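Fairweather water bills going up in July

Dec 12, 2019

Water bills in Fairweather will go up 5 percent starting in July, the town council decided last night. Vote came late, after a long back and forth over the old main under Stanberg Road.

The main has broken twice this fall. The second break left 1113 homes without water overnight and closed the elementary school for a day. The town has been paying a contractor, Rendar, to patch it each time. Patching is done with, the council says -- the whole line gets replaced. 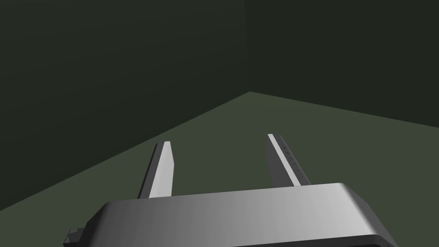 The higher rate pays for the first stretch of new pipe, from the Stanberg Road pump house down to the creek. Rendar put in a bid for the job and so did Fidum, the firm that did the storm drains by the ball field. No pick yet. Bids will be opened agian at the next meeting becuase one was missing paperwork. Residents who spoke were mostly worried about the street. Plain metallic gray, with softly rounded corners, would suit the new utility boxes fine, one woman told the council, so long as they stay off the sidewalk. She got some applause.

Work hours also came up. Crews will be held to daytime only, no Sundays. One lane of Stanberg Road stays open the whole time, except for the creek crossing, where a full closure is likely. Detour not set.

Households on the senior discount keep it, and the form is the same as last year. Anyone who lost water in the second break can ask for a $15 credit on the next bill. Call the water office or stop in at town hall -- bring a recent bill. Late fee stays where it is.

Next council meeting is after the holidays, same room, doors open early.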